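Project Notes: Demonstration Collection, Second Phase

Collection for the Restora tabletop set closed on 2018-11-19 with 2,733 demonstrations recorded by hand and 763 recorded by remote control. After review, 165 of the hand recordings were dropped. The remaining files have been moved to the shared store and are open to all project members. This item covers what changed since the first phase and what people should know before they train on the data.

The first phase used remote control only. An operator sat at the Boateng station with a pair of leader arms and drove the follower arms through each task while watching them directly. That method has one large advantage: every recorded motion is one the robot has already made, so joint limits and reach are respected by construction. Its drawbacks are speed and feel. Operators slowed down near contact, paused to check depth, and often made two or three small corrections before closing the fingers. Policies trained on those recordings copied the pauses. In the folding and stacking tasks a policy would sometimes stop a short distance above the target and stay there, which matched the most common state in the training files.

For the second phase Lenni Seppälä proposed moving most tasks to a hand-held gripper with the same finger geometry as the robot's. The operator holds the tool, performs the task at a natural pace, and the wrist camera records what the fingers see. Tool pose is recovered afterward from the camera track and the inertial data. Finger opening is read from the linkage. No robot is needed during recording, and a second operator can be working at the next table at the same time.

Matching the geometry took longer than planned. The printed fingers supplied with the Prorevora tool were slightly shorter than ours, and policies trained on the early test recordings closed too high on flat objects. Viola Santoro redrew the finger mounts so that the contact surfaces sit at the same distance from the camera on both devices. Both now use pads cut from the same sheet. When a pad is replaced on the tool it is replaced on the robot as well, and the change is entered in the hardware log with the session number. 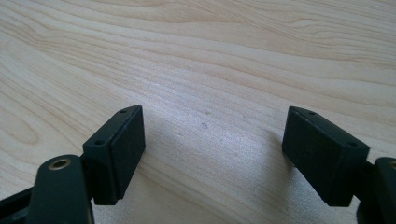
Each session begins with a calibration routine. The operator opens the fingers fully, closes them fully, and repeats this twice with the tool held still over the table. Then the tool is moved slowly in a wide loop so that the tracker can build its map of the workspace. If the loop is too fast, or if it passes over a surface with little texture, the map is poor and every demonstration in the session inherits the error. Most of the dropped recordings came from sessions of this kind. The tracker did not report a fault in any of them. The problem appeared only on replay, as a slow drift in height over the length of the file.

Maribel Quintero has written a check that compares the start and end poses of the loop and rejects the session if they differ by more than the set tolerance. It runs on the recording laptop and finishes before the first demonstration. Please do not skip it, including for short sessions.

Latency was the second source of trouble. The camera stream and the finger reading arrive by different paths, and the offset between them is not the same on every laptop. In the first batch of hand recordings the fingers appeared to close after the object had already begun to move. The offset is now measured per machine and written into the session header. Older files have been corrected and carry a revision mark. Anyone holding a local copy made before the correction should delete it and pull again.

Remote control has been kept for three tasks: drawer opening, cable routing, and the two-arm box transfer. In the drawer task the operator's arm tends to take the load in ways the robot cannot, and poses that felt comfortable by hand were out of reach for the robot at its mounting height. A replay filter catches most such cases, but for drawers it rejected so many recordings that driving the robot directly was the cheaper method. Cable routing was kept for a different reason. Operators using the hand tool steadied the cable with their free hand without noticing, even after being asked not to.

Operator instructions have been shortened to one page. The main points are as follows. Approach at a steady speed and do not hover. Close on the object once, and if the grasp fails, open fully and try again in the same recording. Keep recoveries in the file unless the object leaves the table. Keep the free hand behind the line. Vary the start position from one demonstration to the next, including starts that are awkward. Operators who had used the leader arms for a long time needed more practice with the last point than new operators did, and tended to return to one preferred start pose.

Training results are preliminary. Cinzia Palumbo has trained one policy per task on the hand recordings and one on the mixed set. The hovering behavior is much reduced in both. The mixed set does better on tasks that end with a precise placement, and the hand set does better where speed matters. She advises against reading much into either result until the evaluation has been repeated with objects that do not appear in the training files. Gakell is supplying the new object set, and evaluation will start in December.

The next round of collection is planned at 500 demonstrations per task, with hand recording as the default. Requests for tasks go to Elmarie Zulu. Include the objects needed, the start and end conditions, and whether the task can be done with one arm. Requests without a stated end condition will be sent back, as reviewers could not agree on where several of the second-phase recordings should be cut.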